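Our high school changed its schedule in March, and I said I would write something once we had lived with it for a while. The old day had seven periods. The new one has four long blocks, with a study hall after lunch that everybody takes, freshmen through seniors.

I teach two sections of chemistry and one of physical science. With the longer block I can finish a lab and still go over the results before the bell. Under the old schedule the write-up always got pushed to the next day, when half the class had forgotten what they did. 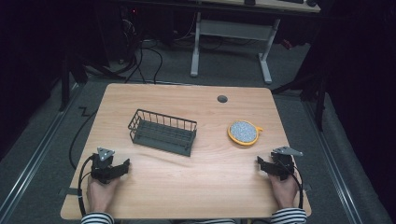
The study hall is harder. Enikő Borbély has the library group and 20 students on a normal day, and she says the first half is quiet and the second half is not. Mine is the same. I started letting kids sign out to see other teachers, and Pouran Zarei now gets most of my juniors for algebra help.
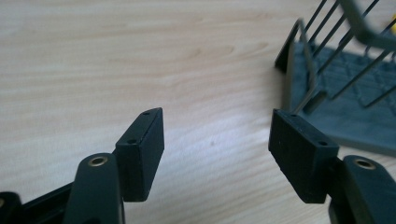 Attendance is the other thing people ask me about. We have two doors open in the morning and one sign-in sheet, so late students get missed. I would like a sign-in spot at each door, and it doesn't have to be fancy. A light wooden tabletop like the one here would do, with a clipboard and a pen on a string. Davoud Asadi brought this up at the staff meeting and was told to put it in writing, so he did.

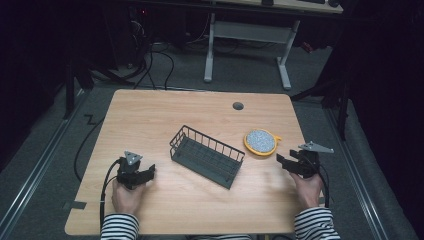 Wire basket on the table, with the yellow-rimmed piece to its right.

The office wants comments from teachers before the summer schedule is printed. Mine will say to keep the blocks and cut the study hall by ten minutes.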